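Anoser Paired Hand-Held Gripper Set
Demonstration recording equipment for manipulation learning

Product group: Data collection
Supplied by: Tatarar Equipment, Fanham
Availability: To order

The Anoser set allows an operator to record two-handed manipulation examples without a robot being present. The operator holds one gripper in each hand and carries out the task directly, at the table or shelf where the objects are normally kept. Finger opening, hand position and a head-level view are stored together as one episode, in a form which may be passed to a training system without further conversion.

The set is intended for research laboratories and for firms preparing their own training material. It is used with ordinary household and office objects, and no special table surface is required.

Each gripper carries a cube printed with black-and-white markers. The cubes are used to establish where the two hands are in relation to one another. Operators are asked to keep at least one printed face of each cube in view of the head camera during a reach, and to avoid crossing the forearms.

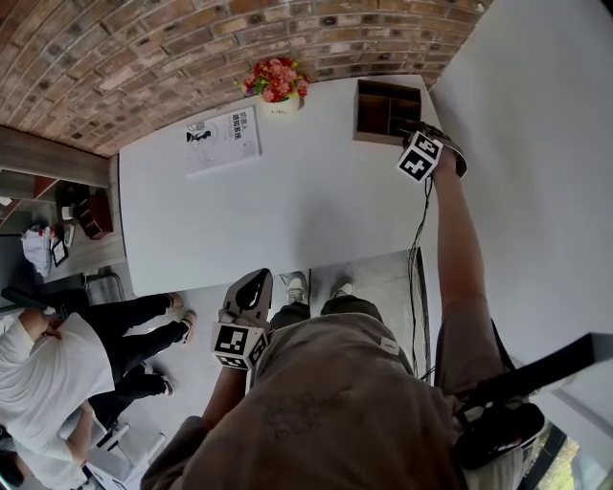 Long reaches across a table should be rehearsed before recording begins. The cable should hang freely and should not be drawn over the objects in use. Where several people are working in the same room, the operator's standing position should be agreed in advance and kept clear at floor level.

Tasks are entered in the recording software as short written instructions, such as "place the item in the left compartment". An episode may be marked as accepted, rejected or held for review. Rejected episodes are kept for 50 days and then removed. Customers are advised to retain unsuccessful attempts under a separate label, as some training methods make use of them.

Specification
Weight of each gripper: 850 g
Maximum finger opening: 95 mm
Mounting: harness with shoulder strap
Marker cubes: one per gripper, replaceable

During acceptance trials at the Guzmán workshop, two operators recorded 268 accepted episodes of table-top sorting. The trial report, prepared by Geum-ok Han, is available on request.

Training and support
A one-day introduction is included with each order and is given by Killian Besson at the customer's premises. It covers fitting the harness, calibration, and the review of recorded episodes. Calibration should be repeated whenever a marker cube has been removed or replaced.

Replacement cubes and finger pads are ordered separately. Orders for the next production run close in March.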